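Home | Programs | Household Learning | Interviews | Contact

Setting the Common Table: An Interview with Cúc Cao
5 December 2025
By Senan Ó Dálaigh

The Household Learning Program began in June with a single table and a modest purpose: to help adults living alone for the first time, or alone again after many years, to manage the food they bring home. Its lead instructor, Cúc Cao, spent much of her working life in hospital catering before she joined the program. She speaks of kitchens with the exactness one would expect from that background, and with less severity than her former trainees might remember.

We met in the room where the sessions are held. Ms. Cao asked that the interview take place during a working morning, so that the table could remain as participants had left it. "People tidy for visitors," she said. "Then the visitor learns nothing."

The program teaches no recipes in its opening weeks. Participants start with sorting, which Ms. Cao considers the most neglected part of keeping a kitchen. Groceries are put out together, mixed with whatever happened to be on the table beforehand, and each participant decides where every item should go. Some belong in a bowl, some in a box, some in a cupboard, and a few should have been eaten already.

"I do not correct anyone during the first round," Ms. Cao explained. "They put things where they would put them at home. I want to see the habit. Afterward we talk about it, and usually they have noticed the trouble before I mention it." 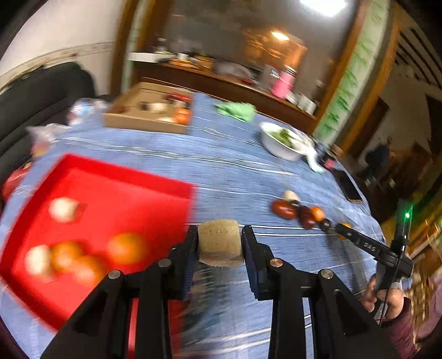 Fruit is the subject on which Ms. Cao holds her firmest opinions. She believes that most households buy it with good intentions and then store it badly, in too many places at once. A bowl is filled, the overflow goes into a bag, the bag goes behind something else, and the last pieces are found when it is too late. She drew my attention to the small oranges, which had come to rest in more than one part of the table: several in the red tray, one at the corner of the cardboard box, another lying directly on the light-blue cloth. "That is a very ordinary table," she said. "Each person had a reason. But if you live alone and your fruit is in three places, you will eat from one of them." Her advice is to keep a single container for fruit, in plain sight, and to buy no more than it will hold.

The same principle governs her approach to greens. She asks participants to keep leafy vegetables in a wide bowl while they work, where they can be looked over before being put away. The bowl need not be handsome. It should be easy to lift with one hand and large enough that nothing is pressed down. She is less particular about cloths, provided there is always one within reach.

I asked whether the participants found such instruction too elementary. Ms. Cao considered the question for some time.

"Some do, in the first hour," she said. "A man told me he had run a warehouse and did not need to be taught where to put an onion. I said I was sure that was so, and I asked him what was at the back of his refrigerator. He laughed, and he stayed." That participant, Stavros Galanis, has since completed the full course and now assists with the evening group.

Mr. Galanis joined us for part of the conversation. He was widowed two years ago, and described the period that followed as one in which the kitchen table gradually ceased to be used for meals. "It was for mail, then for tools, then for anything," he said. "I ate standing up. When I cleared it again, it took me a whole day, and I was ashamed of how long it took. Here you clear a table every week and there is no shame in it. You clear it, you use it, it fills up, you clear it again."

Ms. Cao regards this cycle as the true content of the course. She is skeptical of storage systems sold as permanent solutions, and the program recommends no particular products. Participants are encouraged to use what they own already. Cardboard boxes serve well for small assorted goods if they are left open and emptied regularly. Trays are useful for anything that rolls.

"A tray is a border," she said. "An orange will travel. Garlic will travel. Put an edge around them and you have solved that problem for the price of a tray."

Attendance has grown beyond what was planned. The program had provided for 115 participants in its first period, and Temitope Onyeka, who administers the register, reports that there are now 23 people on the waiting list for the next intake. Mr. Onyeka attributes the interest chiefly to word of mouth. A printed notice was distributed in June, but few of those who enrolled recall having seen it.
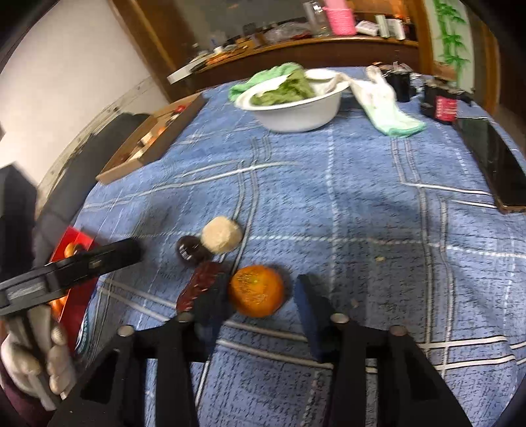 The second stage of the course turns to mixed tables, by which Ms. Cao means those shared by food and everything else. She accepts that few people in small apartments can reserve a surface for eating alone. A telephone will be set down beside the bread, a bag will be left where it was emptied, and a jar will stand out because it will be wanted again in the evening. The instruction at this stage concerns order of removal. Bags are folded first, since they hide other things. Jars are closed and grouped together. Food that is not in a wrapper is dealt with next, and personal belongings are left until the end, when their owners may be relied upon to remember them.

"If you begin with the phone, you will look at the phone," Ms. Cao said. "Then the lesson is over."

She was asked by one participant, Efe Haruna, whether a tablecloth was not an unnecessary complication, given that it must be shaken out and laundered. Ms. Cao keeps a cloth on the table at every session and defended the practice at length. In her view a cloth marks the surface as a place for meals, even when it is covered with other items, and crumbs are a useful reminder that somebody has eaten there. Ms. Haruna was not persuaded. She continues to use a bare table at home, and the two have agreed to differ.

There have been difficulties. The room is available only in the mornings and on certain evenings, and materials must be carried in and out each time. Ms. Cao would like a lockable cupboard and a second table, so that a larger group need not work in turns. A request for both has been submitted and is under review. She would also like to offer a session for families, though she foresees that children would require a different order of work, with the eating placed considerably nearer to the beginning.

Asked what she hopes participants will carry away, she declined to speak of outcomes and spoke of soup. The final session ends with a shared meal, made from whatever the group has sorted that day, and she has yet to see two groups produce the same one. The most recent was heavy on greens and garlic. Mr. Galanis thought it needed salt, and said so, and Ms. Cao passed him the jar.

Enrollment for the next intake will be handled by Mr. Onyeka in the order in which names appear on the waiting list.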